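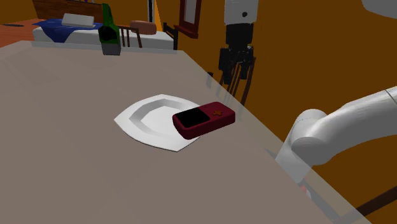 Trillside school kitchen to serve evening meals from April

The kitchen of the old primary school in Trillside will open again in April, this time for evening meals. The town council approved the plan last night and gave 2,000 euros for the first repairs.

Meals will be served from 6 p.m. and will cost five euros for adults. Children under ten eat free. The dining room has space for 60 people, and guests should reserve their place by noon of the same day.

The idea came from Olaia Ibarra, who cooked at the school until it closed. She collected 293 signatures from residents, most of them in the streets near the river, where the last restaurant shut its doors two winters ago.

"Many people here eat alone every evening," Ibarra told the council. "We have a good kitchen and it is standing cold."

The bakery Carretero will deliver the bread. Vegetables will come from farms in Zakonlow, and the menu will change with what the farmers can bring.

One question is still open. The bus to the upper part of the town leaves at 7:10 p.m., too early for many guests. The council has asked the bus company for a later departure and expects an answer before the opening.

Reservations can be made by phone or at the library desk.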